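How a Wood Floor Keeps Its Shape

Magazine feature, Sunday, March 26, 2000

By Berwyn Bevan

Wood flooring is sold by color and grade, but its service life depends mostly on water. A board takes up moisture from humid air and gives it back to dry air until the two are in balance. Each change in moisture content brings a change in width. Length hardly changes at all. 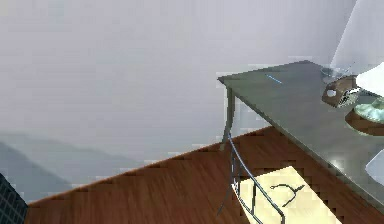
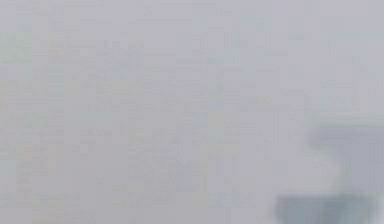
Movement across the grain depends on how the board was cut from the log. Plainsawn boards, with growth rings running more or less parallel to the face, move the most. Quartersawn boards move about half as much in many species and cost more, because the cut wastes more of the log. Wide boards concentrate the movement in fewer joints, so the gaps that open in winter are easier to see.

The problem is familiar to Nosipho Moodley, who inspects failed floors for Magagula, a testing firm with 171 open files at the start of the year. Most involve boards nailed down too soon after delivery. One job, an apartment in the Stovow building, was installed in November over a concrete slab that had been poured 40 days earlier. The slab was dry to the touch. By spring the boards had cupped, with their edges standing higher than their centers.

"Cupping means the bottom is wetter than the top," Moodley says. "If you sand it flat at that point, you have cut the edges thin. When the bottom dries, the floor crowns."

Her procedure is plain. A pin meter is driven into the boards at 20 points per room, and readings are taken in the subfloor at the same locations. For strip flooring over plywood she accepts a difference of four percentage points. For wide plank she wants two. Readings near outside walls and plumbing are recorded separately.

Sostska, a mill that supplies much of the wide plank she sees, ships at 6 percent moisture content and asks installers to stack the boards with spacers in the heated room. The firm no longer prints a fixed number of days on the carton. Installers are told to weigh a sample board daily and begin when the weight holds steady.

Finish slows the exchange of moisture but does not stop it. Dastutari, a penetrating oil, leaves the surface more open than a film finish does, and boards treated with it follow the seasons more closely. Film finishes can glue neighboring boards together at the edges, so that several shrink as one panel and a single wide gap opens beside them.

Expansion space at the walls is normally hidden by the baseboard. It should be kept clear of plaster, adhesive and nails.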